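Ticket: Geton hand-held gripper pair, right grip slips on small items
Product: Geton data kit (trial, two grippers)
Opened by: Khalil Atallah
Handled by: Bülent Tekin, Festemier support
Status: waiting for customer

Khalil wrote at 13:30:
We have the kit on trial and we must decide in October if we keep it. The left gripper works well. With the right gripper, small and smooth things turn between the fingers when I lift them. A spiral hair tie is no problem. A hair clip with stones turns almost each time, and a watch band also, if I take it by the edge. I cleaned the pads with a dry cloth and the result is the same.

Bülent wrote:
Thank you for the clear report. Please tell me if the two pads of the right gripper meet over the full length when you close it slowly with nothing inside. Please send also one view with the jaws open and your usual items on the table. 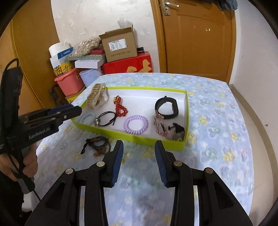 Last updated: October, 13:52 by B. Tekin

Thank you, I received it. Both blue pads of the near gripper are in place and the screw heads are visible on the two fingers. I cannot judge from this if a screw is loose, so please check by hand:

1. Switch off the gripper.
2. Hold the finger near the tip and move it gently sideways. Compare with the left gripper.
3. If there is more play, tighten the 2 screws on that finger, a quarter turn each. Do not force them.
4. Start Plikeo, open Calibration and do the closing test again. The value should come to 2000.

For the test, please use the pink clip and the black watch band from the green tray, one after the other.

Khalil wrote:
I did steps 1 to 3. The right finger had a little play and now it has less. The closing test stops at 1330 and Plikeo does not accept it. Is it possible that the pad is too thick?

Bülent wrote:
I do not think so. I have asked Harb, our spare parts supplier, for a new pair of pads in any case. Until they arrive, please send me the log file of the closing test.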